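About Us

Dreltik Snacks – who we are, short version

We sell snacks. Chips, crackers, noodles in cups, sweets, the little salty things in shiny wrappers you eat in the car before you get home. Most of it imported, a lot of it from China, some from wherever else we find something good. Started with one shelf at the back of the Tulanska market hall, now we have our own place on Rivadeneira Street and a packing room behind it.

Been doing this 10 years. Still small. 8 of us on a busy week, fewer in summer.

What we do all day

Open cartons, mostly. Everything gets taken out and looked at before it goes on a shelf or in a mixed box. Wrappers get checked for splits along the seam, canisters for dents, lids for cracks. Red packages, purple packages, green ones, they all come across the same steel tables. Steel wipes down fast and crumbs don't hide in it. Anything torn goes in the staff bin (we eat well).

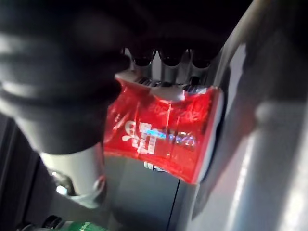 Dates get checked too. If something has less than 3 months left on it we don't put it in a box, it goes on the sale rack by the front door at half price. Regulars know to look there first. Come before noon if you want the good stuff.

The mixed boxes

This is what most people know us for. You pick a size, tell us sweet, salty or spicy, tell us what you can't eat, and we fill it. Tall things stand up along the side, soft packs go in the gaps, cups on top so the lids dont get crushed. We print a sheet in English for every box so you know what you're opening – flavor, main ingredients, allergens. The sheets used to be handwritten. Nobody could read them.

We also do a monthly box under the name Nunach. Same idea, one theme each month. October is always the spicy one and it sells out, so order early. There's a wait list, it moves.

Chips

We get asked about chips more than everything else put together. Yes we carry the flavors you can't get at the supermarket. No we can't always get the same ones twice. When a flavor is gone we take it off the site the same day, or try too.

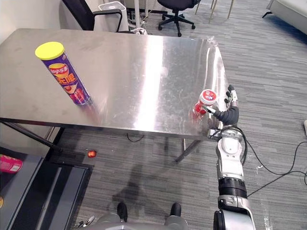 Chip canister on the steel table and a small red cup just above it.

Visiting

Shop is open 10 to 6. Ring the bell at the side door for pickups, the front gets crowded. Parking behind the building. School groups and offices welcome, just email ahead so we can put out samples.

Wholesale – yes, small orders fine, ask for the price list.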